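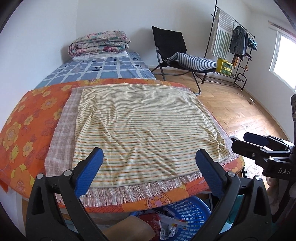
4 min read

Ikero Seasonal Gifts and Homeware
Minutes of the holiday range planning meeting, September
Held in the upstairs meeting room, Wutville store. Start 9:30 a.m.

Present: store manager (chair), buyer for gifts and decor, assistant buyer, warehouse lead, web shop editor, customer service lead. Apologies received from the MacRitchie store manager, who sent written notes.

1. Minutes of the last meeting
Agreed as correct with one change. Under item 4 the wreath hangers should read "over-door, brass color" and not "over-door, brass". The web shop editor has already fixed the product page.

2. Advent calendars
The buyer reported that the fabric pocket calendars from Pridevero have arrived at the warehouse. 562 were ordered and the full number was received. The warehouse lead opened one carton from each pallet and found the number patches straight and well sewn, but the hanging loops on the green version are shorter than on the sample. They still fit a standard hook.

Discussion on whether to sell the calendars filled or unfilled. Last year's filled version took too much packing time. Agreed to sell unfilled only and to put small fillers on the shelf next to them. The MacRitchie notes asked for the same thing.

Action: assistant buyer to draw up a list of fillers that fit a pocket, with the measurements checked by hand.

3. Table linen
The holly table runner sold out early last season and customers were still asking for it in the last week before the holiday. The buyer has reordered the runner and added matching napkins in sets of four. The napkins come folded with a paper band.

The customer service lead asked for washing instructions to be shown on the product page. Most linen returns last year were for shrinkage, and the care label is sewn on the underside where people miss it.
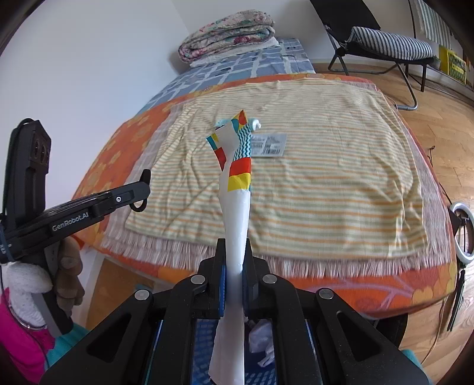
The web shop editor will add a line on washing to every linen page and will repeat it in the order email. Wording to be taken from the label with no changes.

Price of the runner was discussed. The buyer wanted to hold it at last year's level. The chair agreed for the runner but not for the napkins, which cost more to bring in. Napkin price to be settled by email.

4. Tree decorations
246 boxes of glass ornaments are left over from last season, all at Wutville. Two options were put forward: mark them down from the first day, or hold them back for the after-holiday sale. The warehouse lead needs the shelf space by November. Agreed to mark them down from the first day and to send half to MacRitchie.

The paper star garlands will not be carried this year. The salt dough kit will stay in the range. The buyer has asked the supplier for a thicker bag, as several split on the shelf.

5. Gift wrapping counter
The counter will run at both stores. MacRitchie reported that the line blocked the main aisle last year and has asked to move the counter to the back wall, near the candles. Agreed.

Customers may bring in items bought elsewhere at a charge. There was some disagreement on this. The customer service lead felt that store purchases should be wrapped first at busy times. Left with the two store managers to decide.
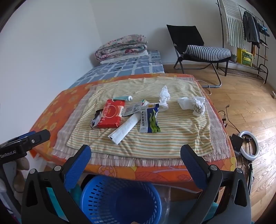 Wrapping paper stock was checked in August. There are 38 rolls of the plain red and plenty of the kraft. Ribbon is low in gold and white, and the assistant buyer will order more this week.

6. Web shop
Product photos for the new range are due by the end of the month. The editor asked for samples to be sent over together, as single deliveries slow the work down. Last order dates for shipping will go on the home page once the carrier has confirmed them.

7. Any other business
The 3 display trees in the Wutville stockroom need new light strings. Chair to approve the cost.

The staff discount will apply to the holiday range from the first day of sale, except on marked-down items.

Next meeting: October, 9:30 a.m., same room. MacRitchie to join by phone.

Meeting closed at 10:50 a.m.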